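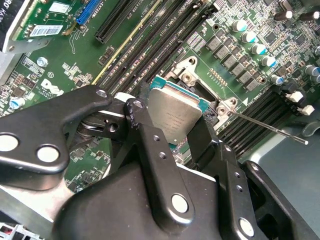

Vikas Katiyar wrote:
Quit chasing new customers for a month and call the old ones. I keep seeing people in this section spend their whole August on flyers and ads when they have a drawer full of folks who already paid them once and liked it. I did 291 calls last summer for my little repair and setup business and it was the most fun I've had at work in years!

dullildale_deb
Reply #1
Ooh, I love this. How did you open the calls though? I run a picture framing shop and every time I pick up the phone I feel like I'm about to sell somebody a vacuum cleaner. Did you have a script?

Vikas Katiyar
Reply #2
No script, just their last job in front of me. "Hi, it's Vikas, I set up your office in the spring, how's it all running?" Then I shut up. Most people talk for a minute or two and that's it, and a good number say oh, while I have you... and there's your next job. I booked 4 on the first morning and I was grinning like a kid.

tallpines
Reply #3
I'm going to disagree a little. 291 calls is a lot of hours for a one-person shop. What did you give up to do it? If I'm on the phone from 9 to noon I'm not at the bench, and the bench is what pays. I sent a postcard to 418 past customers instead, took me two evenings, and I had a nice busy stretch after.

Harnico Cleaning
Reply #4
Postcards work for us too! We send one to every customer in the fall, handwritten first line, the rest printed. I do think it depends on the trade. Nobody wants a surprise call from their cleaner at dinner time, but they'll stick a card on the fridge for a year.

Vikas Katiyar
Reply #5
Fair point on the hours, tallpines. I did it before 10 in the morning, when I'm useless at anything that needs steady hands anyway. And your card did great, so I'm not going to argue with it. What I'd say for the phone is you hear the complaints. Two people told me my invoices were confusing and I had no idea. A postcard can't tell you that.

tallpines
Reply #6
Okay, that one I'll give you. I'd still rather put "how did we do?" and my email on the card. My customers are mostly over 60 and half of them don't pick up for numbers they don't know.

cordeiro_bikes
Reply #7
Jumping in because I tried both last year. Calls got me more jobs per person, cards got me more jobs total, and I was a lot less tired after the cards. But the calls are where I got the idea for winter storage, which is now a real part of the shop - a customer flat out asked me if I'd keep her bike till April and I said sure before I'd even thought about where to put it!

dullildale_deb
Reply #8
Winter storage, that's so smart. How are you all keeping your lists? Mine is a shoebox of order slips. Nearly 1,000 of them, and some have coffee on them.

Harnico Cleaning
Reply #9
We use Janedura, it's fine, a bit clunky when you sort by date. A spreadsheet would do you just as well to start. Name, phone, last job, one thing to remember about them.

tallpines
Reply #10
Spreadsheet. Please don't pay monthly for anything until the shoebox is typed up, Deb. Start with the most recent slips and work back, you may find you never need the bottom half.

dullildale_deb
Reply #11
Typed up the top inch tonight and called one lady who had her wedding photo framed with us. She has three more prints sitting in a closet and she's bringing them in! I'm hooked. Doing five more tomorrow before I open.

Vikas Katiyar
Reply #12
YES Deb!! Ask her how she found you in the first place, too. I forgot to do that on my first fifty calls and I'm still kicking myself.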